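Kitchen > Storage > Small worktops

Drying and hanging: plates and mugs
393 shares | 100 comments

Stand plates upright in a slatted rack, one per slot. Water leaves by the lower rim, so keep the rack level and clear of the wall.

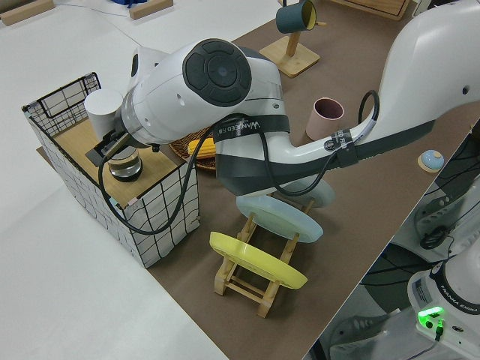
Wipe the slats weekly with a damp cloth and dry them standing on end. Untreated wood must not be left to soak.

A mug tree takes less width than a shelf. Hang each mug by the handle, mouth angled down, and load opposite pegs in turn – a tree loaded on one side will tip. Check the post for play at the base and re-glue if it moves.

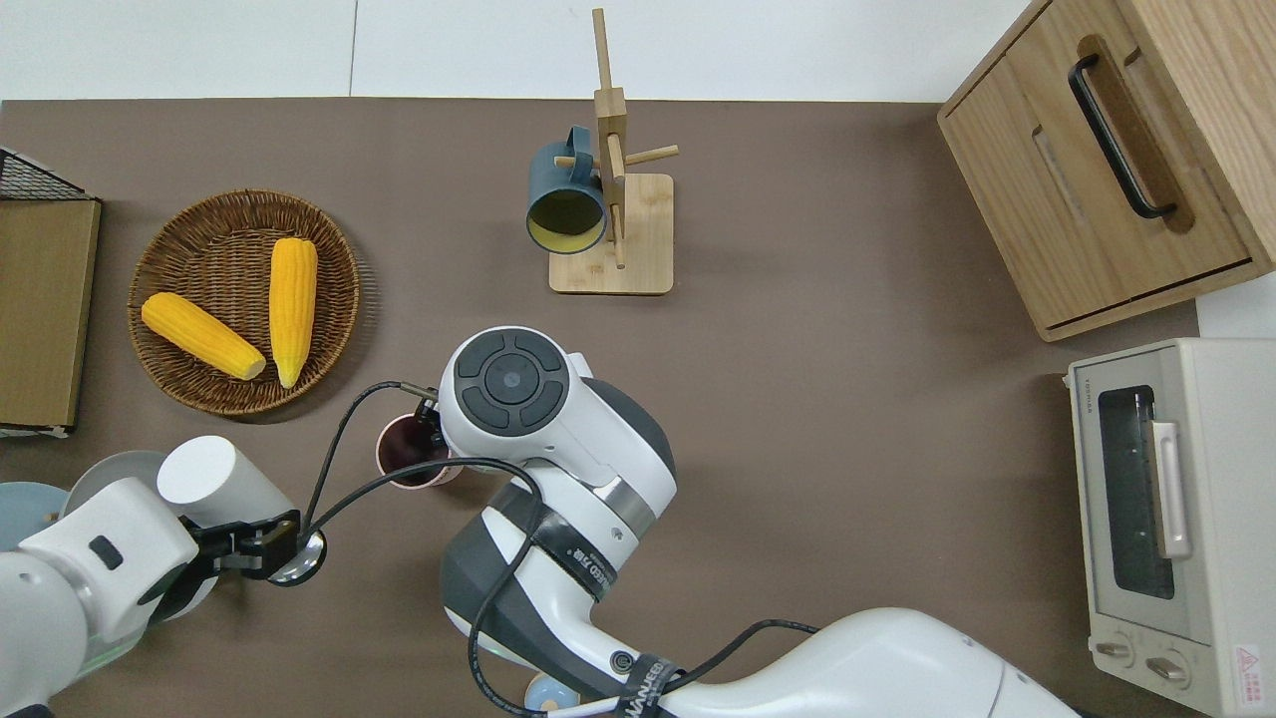 Krum Mladenović writes that he rubs the pegs with fine paper once a year, as rough ends mark the glaze inside the handle.

Corn on the cob keeps its shape in an open wicker basket, but only for the day. After that, move it to the fridge, husk on if possible.

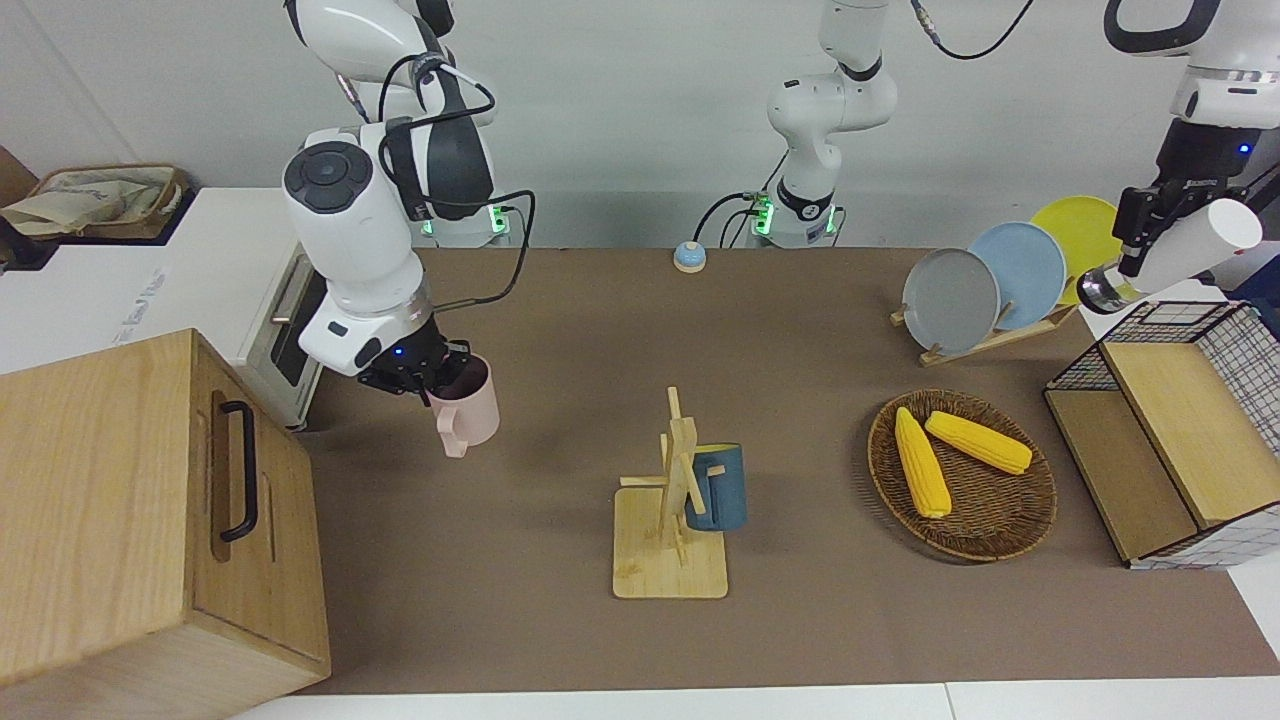
Cleaning wicker

Brush out dry crumbs first. Use a barely damp cloth – never the sink – and leave the basket upside down overnight.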